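We use cookies to remember your settings and see which pages get read. By continuing you agree to this. Accept / Manage

The 389

So you have to understand that I wasn't supposed to be at the lost and found at all. I'd applied to drive. Mavex ran all the buses out to the coast back then, and I'd pictured myself up front with the big mirror and a thermos, waving at the other drivers with two fingers the way they do. Then I failed the eye test (the left one, it's always been lazy) and the lady in the office said, well, there's a counter.

There was a counter. There was a door with a bell behind it, and a back room full of shelves, and me.
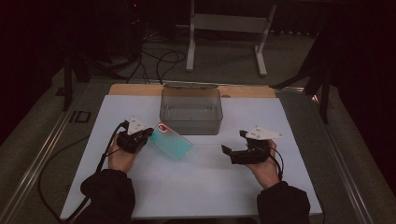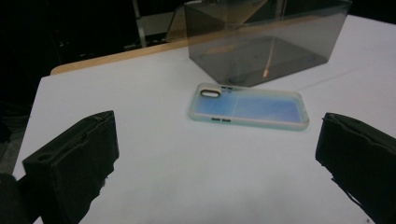 White table, plastic box.

I loved it, is the embarrassing thing. I'd thought I would last until Christmas. But people leave such stuff on buses! Umbrellas and gloves, sure, and one shoe, always one shoe, I never did figure out how you get off a bus in one shoe and walk away. But also a wedding cake topper. A fish, wrapped. A shopping bag with nothing in it but doorknobs. Everything got a paper tag with a number and the route it came in on, and everything stayed for 90 days, and after that it went to a sale at the depot and the money went to I don't know where. The drivers' picnic, I think. It was a very good picnic.

The accordion came in off the 389 in September, last run of the night. The driver carried it in with both arms around it like a sleepy kid and put it down on the counter and said, "Back row. Strapped in."

"Strapped in?"

"Seat belt," he said, and went home.

I gave it tag 2891. It was red, with a kind of pearly look to the keys, and the case smelled like somebody's closet. No name in the lid. There was a napkin from Ķēniņš folded up small and stuck down in the lining, which told me nothing, because everyone between here and Climach has a napkin from Ķēniņš somewhere on them. It's the bakery at the turnaround. You can't ride that route and not buy a roll.

The phone rang at ten past eight the next morning, and a woman said, "Do you have an accordion?"

Now, there's a way you're supposed to do it. You don't say yes. You say, can you describe the item, because otherwise you get people fishing. (I had a man once go through every kind of watch there is.) So I said, can you describe it, and she said, "It's red and it's too loud."

I said that sounded like ours, and she could come by any time before five.

"Oh, I'm not coming," she said. "I only want to know if it's somewhere dry."

I looked at it. I said it was on the second shelf, next to the heater pipe.

"Next to it or on it?"

"Next to it. Should I move it?"

"Over a little," she said. "The wax melts." And she waited. I could hear her waiting. So I put the phone down and went and moved the accordion over a little, and came back and told her, and she said thank you very much and hung up.

I figured that was that. But the next day, ten past eight, there she was again. Was it all right? It was all right. Had anyone opened it? Only me, for the tag. Well, it ought to be opened now and then, she said, they don't like to be shut up. So I opened the case and left it open, and for the rest of the day everyone who came in for their umbrella leaned over the counter to look at it, and two of them told me about their uncles. Apparently we all had an uncle with an accordion. I had one too, now that I thought about it, although his was more of a concertina.

She called all through the fall. I got so I'd have my coffee poured. I'm a person who doesn't much like the phone, my own mother will tell you, but I'd sit on the stool with my feet on the bottom shelf and we'd talk about the accordion for a minute and then we'd talk about whatever. She'd had a bad tomato year. She thought the new bus shelters were ugly and she was right. She'd worked the register at Usus, the hardware store, until it closed, and she could still tell you what a pound of two-inch nails used to cost, and did. She never said her name and I never asked, and after a month or so it would have been strange to ask. You know how that goes. There's a guy in my building I've been calling "hey there" for six years.

I did ask once whose it was, the accordion.

"It's mine," she said. "That's the trouble with it."

And then she asked what I was having for lunch, so I told her. Egg salad.

What I hadn't told her was that I'd started playing it. Not playing! Holding it. I'd stay a bit after closing and put the straps on and pull, and this enormous breath would come out, like a cow lying down. The bellows were stiffer than I expected. I'd find one note I liked and then one more that didn't fight with it, and go back and forth between those until the night cleaner knocked on the wall. By November I had most of a waltz, if you were generous about it and already knew which waltz.

I felt terrible about this. It's about the only rule they have, you don't use the stuff. There was a girl before me who wore a coat out of there, just to the corner and back on a cold day, and met the owner of the coat. So I'd wipe down the keys after, and do up the little snap, and next morning when she asked how it was I'd say, fine, same as ever, in a voice like a man hiding a dog.

And one morning she said, "It's been sitting a while. I suppose the low notes will be sticking."

I said, "No, the low notes are great."

Well.

She didn't say anything for so long that I thought we'd been cut off. I was already writing my resignation in my head, and it was a nice one, very dignified. Then she said, "What about the one that buzzes? Up top, near your chin."

"It buzzes," I said.

"Still?"

"Like a fly in a jar."

"Put the phone on the counter," she said.

I want to say I refused, or thought it over. I had the straps on before she'd finished the sentence. It was a quarter past eight, there was a guy at the window who'd come for his hat, and I played her most of a waltz. It was terrible. I lost my place where I always lost it and had to go around again from the top. The hat guy took off the hat he'd come in with, which meant he owned at least two hats, and held it against his coat. When I got to the end, or to where I stopped, I picked up the phone and there was only the kitchen on the other end, a faucet going and a radio low down.

"You're rushing the turn," she said, finally.

"I know I am."

"My husband rushed it too. Thirty-one winters I listened to him rush it through a wall. Then I had a whole year of nobody rushing it and the thing just sat there in the hall with its straps hanging down, and I thought, I can't sell it and I can't play it and I'm not going to dust it. So I took it for a ride." The faucet went off. "I'd meant to take it out to the end of the line and back. I had a roll at Ķēniņš and I got on the bus again and I buckled it in. And when it got to my stop I stood up and got off."

I said I was sorry. She said oh, well, what for.

So then there was the matter of the 90 days. I'd been watching that date come up on the wall calendar like a dentist appointment. I told her she could still claim it, I'd bring it out myself on the 389, I could be there before supper. She asked what happened otherwise. I told her about the sale. She asked if staff could bid and I said I'd have to look it up, and I did look it up, and it turns out there's a whole page on it. Staff can bid. Staff can't bid on anything they've handled, which when there's only one of you at the counter is a pretty funny rule.

I told her this the next morning. She laughed so hard she had to go and get some water.

"What time's the sale?" she said.

She came in on the noon bus. I knew her right off, even though she was much taller than she'd sounded. There weren't a lot of people there, it was sleeting, just the regulars who come for the umbrellas and a dealer who buys up all the phones. When they held up 2891 the dealer put his hand up, just for fun I think, and she turned all the way around in her chair and looked at him until he took it down.

She got it for 111, which she counted out in small bills and a coin at the end. Then she walked it over to my counter, set it down where the driver had, and pushed it across to me with one finger.

"I can't take that," I said.

"I left it on the counter," she said. "I'm getting on my bus. You do whatever it is you people do."

And she went, too! Out into the sleet with her bag over her head. I ran after her as far as the door, with the bell going like crazy, and yelled did she want a receipt, and she yelled back something about the turn. Slower, probably. The 389 was already pulling out around the puddle and she had to bang on the side of it to get it to stop.

I wrote out a fresh tag, out of habit, and then I couldn't think what to put for the route. The phone rang the next morning at ten past eight and I had the straps on.

111 shares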